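Courses > Beauty Therapy, Level 2 > Unit 6 > Handout 3

Skin types and the choice of cleanser

Last updated: Monday, April 9, 2018

Sebum is an oily substance released by glands that open, for the most part, into the hair follicles. The amount varies across the face. It is usually highest on the forehead, nose and chin, and lower on the cheeks. For this unit, skin is classed as dry, oily or combination. Sensitivity is recorded separately on the client card, as it may occur with any of them.

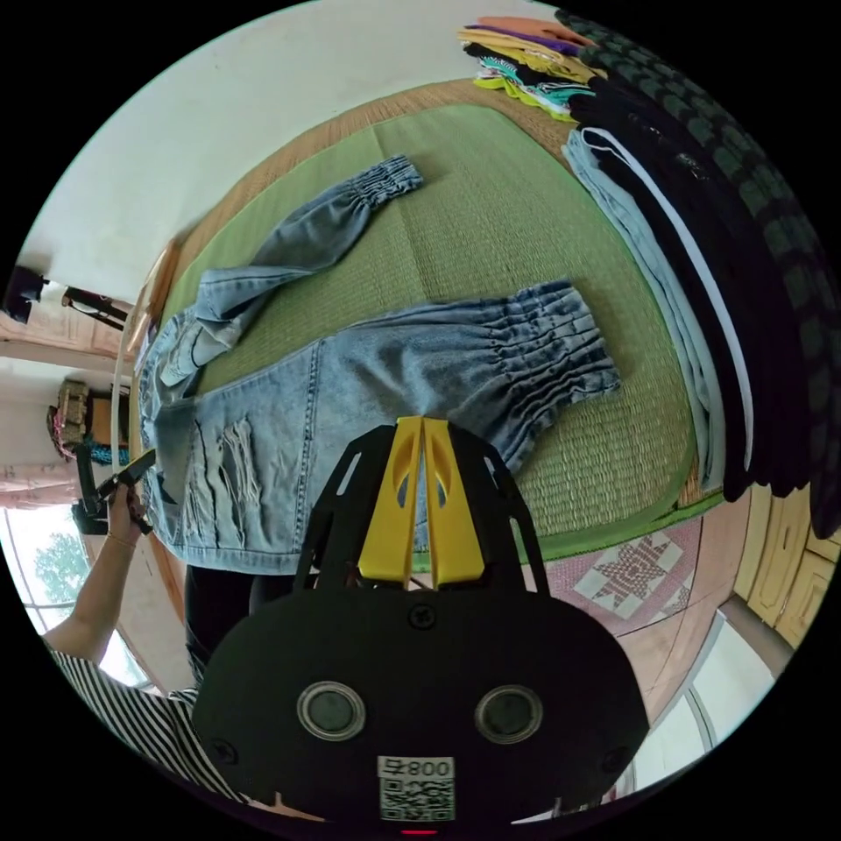
Notes by R. Chuang, Goscombe site

A cleanser has to lift oil and make-up without stripping the surface. Surfactants do this by surrounding oil so that it rinses away in water. Soap is alkaline, whereas the skin surface is mildly acid — normally between pH 4.5 and 6 — and frequent use of soap may leave dry skin tight.

Cream cleansers suit dry skin. Gels and foaming washes suit oily skin. For combination skin, use a light lotion over the whole face and repeat on the centre panel only.

Method: apply with the fingertips, work upwards and outwards, and remove with damp cotton pads. Use a separate pad for each eye. Blot with a tissue before toning.

Record the product, the skin type and any redness. Cards from the October practicals are to be kept in the unit folder. Students at Flistside should bring two completed cards to the assessment.

Contact the Goscombe office | © Goscombe Beauty Therapy | Back to top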